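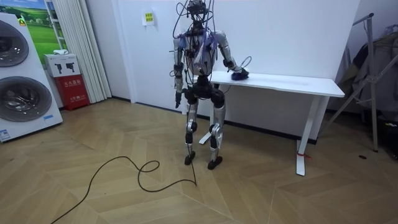 Teresa Carvalho

Who Gets to Win? Audience Voting at the Prummont Student Film Festival

I should start by admitting that I have loved this festival since I was a kid, when my aunt used to take me to the Saturday matinees and buy me far too much popcorn, so I did not come to this project as a neutral observer. My advisor thought that was fine as long as I said so on the first page — so there it is!

The question I set out to answer was a simple one. Prummont gives out two main prizes every May, one chosen by a jury and one chosen by the audience, and in the eight years it has done this the two have gone to the same film only once. I wanted to know why they drift so far apart, and whether the way people vote has anything to do with it.

I handed out 100 paper surveys in the lobby of the Halvorsen Theater, mostly in the evening between screenings, and got 73 of them back in a state I could read. (A few had been used to hold gum, which I suppose is a kind of feedback.) I also sat in on two jury discussions, with permission, and took notes by hand.

The first thing I noticed was how much the running order mattered. Of the 73 people who answered, 26 told me they had voted for the last film they saw that night. Several of them wrote in the margins that they had meant to think it over at home but the ballot box was right there by the door, and they were putting on their coats, and it seemed easier to just drop it in. I have done exactly the same thing myself.

The jury had a different problem. They watched everything, some of it twice, and by the end they were tired and rather fond of anything short. They spent most of one afternoon on "Stilimska," a slow and beautiful drama about two sisters closing up their mother's house, and hardly any time on "Bruno," a comedy about a boy and a very stubborn goat. "Bruno" won the audience prize by a mile. "Stilimska" took the jury prize, and I met plenty of people in the lobby who had not known it was playing.

I would like to see the festival keep the ballot box open until the final night and print the full list of films on every ballot, with a line or two on each. I would also like the order of the evening programs to be drawn from a hat. My sample was small and it came from one theater, and the people who stop to fill out a survey are probably the chatty ones, so please read my numbers with that in mind.

Last updated: May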